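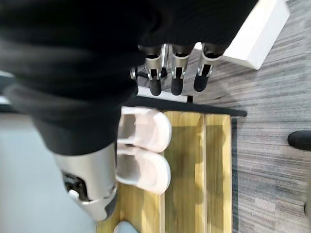 黒い布もの(たぶん服)、スリッパ、白い箱。10月、片付け作業中。

ホーム | 作業ノート | 道具 | 過去の記録 | 検索
カテゴリ:作業ノート/衣類と収納

10月 午後2時〜 衣替え分の片付け

前回の続き。黒い服のたたみ直しと、箱への割り振り、床まわりの整理をした。記録係はわたし、途中からサドフスキさんが計量に入った。ケサダさんは夕方に顔を出して、ラベルの書き方を直していった。

■黒いもの
黒い服は持ち上げると深いひだが寄って、裾が丸くたまる。そのまま置くとたまった部分に重なりができ、たたんだ後も段差が残る。前回はここを手で押さえてごまかしたが、上に別の服を重ねると結局ずれた。
今回の手順は次のとおり。

・裾側を先に平らな面へ下ろす。
・肩側はまだ持ったまま、裾のたまりを外へ逃がす。
・肩を下ろしてから袖を重ねる。
・幅は箱の短辺に合わせる。

肩から下ろすと袖が下に巻き込まれてやり直しになる。今日も一度やった。裾からのほうが手数は多いが、たたみ上がりの厚みはそろう。
それと、黒は影の中でひだが見えにくい。目で確かめるより手のひらで撫でたほうが早い。照明を動かす案もあったが、机の位置を変えないといけないので見送り。

■計量
サドフスキさんがはかりを持ってきたので、仕上がりの山を一度載せてみた。1,177 g。箱の表示では2,000 gまで入れてよいことになっているので、重さは余裕がある。先に限界が来るのは高さのほうで、ふたが浮く。押し込めば閉まるが、次に開けたときに折り目が強く残っているので、押し込まないことにした。山の高さはふたの縁より少し下で止める。数字で決めるかどうかは保留。服によって戻り方が違う。

■箱
白い箱は無地。何も書いていないと中身がわからなくなるので、ラベルは必要という話になった。問題は貼る場所で、長い側面に貼ると棚に並べたときに隠れ、ふたに貼ると積んだときに隠れる。
ケサダさんの意見は「短い側面の右上に一枚、ふたの裏に同じ内容をもう一枚」。ふたの裏は、ふたを取り違えたときに効くらしい。たしかに前の片付けでふたが入れ替わっていた。採用。
ラベルの文面も直された。わたしは「冬・黒・ニット」と書いていたが、素材が確認できていないものまでニットと書かないこと、とのこと。洗濯表示を見てから書く。表示が取れているものは「素材未確認」とする。

ラベルの項目(改)
 1. 色
 2. 種類(上着、セーターなど。迷ったら「上」)
 3. 素材(表示を見たものだけ)
 4. 入れた月

箱の置き場所について。床に置いたまま作業すると、箱と床の間に糸くずが入る。カーペットの上だと箱を引きずったときに角に毛がついて、白なので目立つ。入れ終わるまで床に置くのはかまわないが、動かすときは必ず持ち上げる。角についた毛は乾いた布で払えば取れた。濡らした布はまだ試していない。

■スリッパ
スリッパは衣類と同じ箱に入れない。底が服に当たる。前回は袋に入れれば同じ箱でいいと書いたが、取り消す。袋の口が開いてしまう。
置き場所は棚の下の段にした。今ある分は全部そこに入った。向きはつま先を奥。ケサダさんはかかとを奥にする派で、つま先が手前のほうが大きさがわかりやすいと言う。どちらでもよいが混ぜると出しにくいので、とりあえず今の向きでそろえておく。変えるならまとめて変える。
黒い服をたたむときは、足元のスリッパを先にどけること。垂れた裾がつく。どけたつもりでも、後ろに下がったときに自分でまた蹴って戻している。作業前にまず棚へ。

■棚
Rendwoodの棚板が一枚反ってきた。箱を載せると手前が少し上がる。裏返して載せ直したら、ぐらつきは減った。しばらく様子を見る。サドフスキさんは板の交換を勧めているが、注文すると8日かかるそうで、その間棚が使えないのは困る。裏返しでもつなら今月はこのまま。
Uvachの仕切りは短すぎて使えなかった。箱の中で倒れる。引き出しのほうに回した。

■所要時間
一山たたみ直すのに5分近くかかった。慣れれば縮むと思うが、裾を逃がすところは急ぐと雑になる。袖の重ね方にまだばらつきがあり、サドフスキさんがたたんだものは右袖が上、わたしのは左袖が上になっていた。見た目には影響しないが、重ねたときに厚い側が変わる。右袖を上でそろえる。

■残り
・洗濯表示の確認(黒の残り)
・ラベルの書き直し。前に書いた分は「ニット」を消す
・ふたと本体の組み合わせを見直す
・毛取り用の布をもう一枚。今のは毛だらけ
・Iditzに置いたままの空き箱を引き取る。大きさが同じか先に聞く

追記(夕方6時)
ふたをした箱を一つ開けて見た。裾側の段差は出ていない。肩のあたりに軽い折れがあるが、これは袖の重なりのほうだと思う。次は袖の間に薄紙を一枚はさんでみる。薄紙は引き出しの二段目、Ugwuの袋に入っている。

タグ:たたみ方/箱/ラベル/スリッパ/棚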